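Plasbridge update - shipping weights, the export log and a few odds and ends

Quick one this month, I have a release to get out Wednesday and my inbox is a swamp. Main thing: the shipping weight field in Plasbridge is changing. If you sell anything with size or color variants, please read the next bit before you update.

Up to now the module took the weight from the parent product and added the variant's weight on top. Fine if you fill in the variant weight as a difference. Not fine if you type the full weight on every variant, which a lot of you do, and then a mug that weighs one pound goes out to the marketplace as two. Carrier quotes too high, carts abandoned, angry email to me. Fair enough.

From the March version there's a setting for it. Go to Feed, then Shipping, then Weight source. Two options: "Difference" (the old way) and "Full weight". Existing shops stay on Difference when they update, so nothing moves under your feet. New installs start on Full weight. You can set it per feed, handy if one channel wants weights and another doesn't care.

Couple of things to check first:

Units. The module sends whatever unit your shop is set to. If your shop is in kilograms and the channel account is in pounds, the channel will not convert for you, it just rejects the row or worse, takes it. There's now a unit override right under Weight source.

Empty weights. A blank field used to go out as zero. Now it goes out blank. Some channels fall back to your default shipping table when they see a blank, some flag the item. If you relied on zero meaning free shipping, use the free shipping label instead, that's what its for.

Bundles. Still the sum of the parts, and the new setting doesn't touch them. Hermine Tanner wrote in asking for a packaging allowance on top of bundles and I think she's right, it's on the list. Not in this version though.

After you change the setting, run a full export once by hand. The scheduled export only sends rows where the product itself was edited, and changing a module setting doesn't count as an edit. Three support tickets on the beta were exactly this. Setting changed, nothing happened, shop owner convinced it was broken.
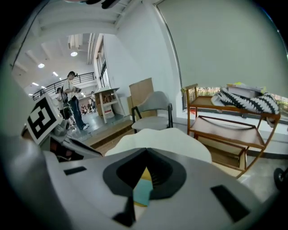

Do I have to reinstall the module to get the weight setting? A normal update from your back office is enough, then clear the shop cache and the new menu entry shows up under Shipping.

Next, the export log. It used to keep everything forever. Aldo Bellini's shop had a log table bigger than the rest of his database put together, and his host was not amused. The log now keeps 30 days by default and throws out the rest overnight. Change it under Tools, Log retention. Put 0 if you want the old behavior, but please keep an eye on your disk.

The log also reads better. Rejected rows come first, then warnings, then everything that went through. Click on a reason and you get only the products with that reason. Download as CSV still works, same columns in the same order, so your own scripts shouldn't notice a thing. If they do, tell me.

Hevby users - the connector has been updated to match. You need both updates, in this order: Plasbridge first, then the Hevby connector. The other way round gives you a white page in the back office. Nothing is lost if that happens, update Plasbridge by FTP and the page comes back. But save yourself the scare.

Small fixes, no particular order:

- Sale prices with an end date but no start date are exported again
- Category mapping remembers which branches you had open
- Accented letters in feed names don't break the download link anymore (thanks Thaddäus Wyss for the test shop)
- The cron URL can be copied with one click
- Multistore: product images now come from the right store domain

Known problem: with the Prerketti theme the Save button on the mapping page sits behind the footer on small screens. Zoom out one step in the browser and you can reach it. Damián Godoy is working on a proper fix, should be in the next minor release.

Also the old cron address, the one without a key at the end, stops working with this version. It's been marked as outdated for 6 months so most of you have switched. Not sure? Open your hosting panel and look at the line. If there's no "key=" in it, copy the new one from Tools and paste it over the old one.

Documentation: Rosalie Lanz has rewritten the shipping chapter from scratch and it's a lot better then mine was. Includes a table of which channels want a weight and which ignore it. The chapter on tax rules is next, so if something in there has always confused you, send it to her now while she's in the mood.

Support hours stay the same, mornings only this month. Please put your shop version and module version in the first message, it saves us both a day of back and forth.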